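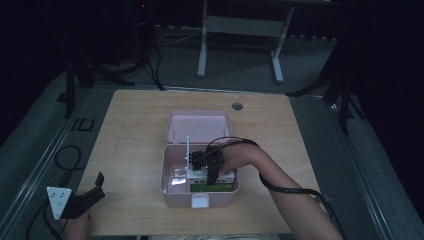 Section 17: Boxing up a small device with an antenna

4 min read

A hinged plastic box is a wonderful home for a small electronic device. It keeps the dust off, it stacks, and the whole kit comes out of the closet in one go! The Radstead guide uses a pale pink box with a white latch on the front, but any box with a hinged lid and a bit of room to spare will do nicely.

What you need

- the device
- the storage box
- a piece of soft plastic wrap, big enough to crumple
- a dry cloth
- a label and a pen

Before you start

1. Clear a space on a table that is wider than the box on every side. You will want somewhere to put the wrap down while your hands are full.

2. Set the box in the middle with the latch facing you. Open the lid all the way until it stands up at the back. If it keeps flopping forward, turn the box a little and try again on a flatter spot.

3. Wipe the inside of the box, corners too. Do the lid while you're there.

CAUTION: If the device has been plugged in, unplug it and let it cool down before it goes anywhere near plastic wrap.

Placing the device

4. Lower the device into the box with the display toward the latch. This is our favorite part of the whole layout, as you can open the lid and read the screen without lifting anything out (so handy on a crowded shelf!).

5. Leave the antenna up for now. On a device like the one at the top of this section, with a thin rod at the rear left, it will stand well above the rim of the box. That's fine while the lid is open, and it gives you an easy way to see which corner needs the most care.

6. Crumple the wrap and tuck it in at the side. You're after a springy cushion that fills the gap. If it pushes the device out of line, take it out, squash it down and have another go.

NOTE: Shiny wrap catches the light and can make a dim display hard to read. Keep it away from the front edge.

7. Check the display one last time. If it lights up and you are putting the device away for more than a weekend, switch it off. For long storage, take the batteries out and keep them in a small bag of their own.

8. Fold or slide the antenna down, following the maker's directions for your model. Go gently. A rod that feels stuck should be left up, and the box stored with the lid open.

9. Bring the lid forward slowly with one hand and guide the latch with the other. It should close with light pressure.

CAUTION: Never use the lid to push the antenna down.

Checking the table

10. Lift the closed box away and look over the tabletop where it stood. Pale wood shows up little screws and dark caps pretty well, but clear scraps of wrap love to hide on it, so run your palm across the surface as well.
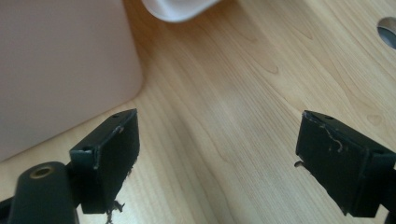 Labeling and putting away

11. Write the contents on the label and stick it on the front, beside the latch. Add the month you packed it. "August, batteries out" tells you plenty when you find it next spring!

12. Store the box flat, latch outward, with nothing heavy on the lid. If your shelf uses Plellby dividers, leave one slot free so your fingers can reach the latch.

If the lid will not close

- The antenna is still up. Go back to step 8.
- The wrap has crept over the rim. Tuck it in again.
- The device is sitting on a fold of wrap. Lift it out and smooth the bottom.

For taller devices, see Section 49.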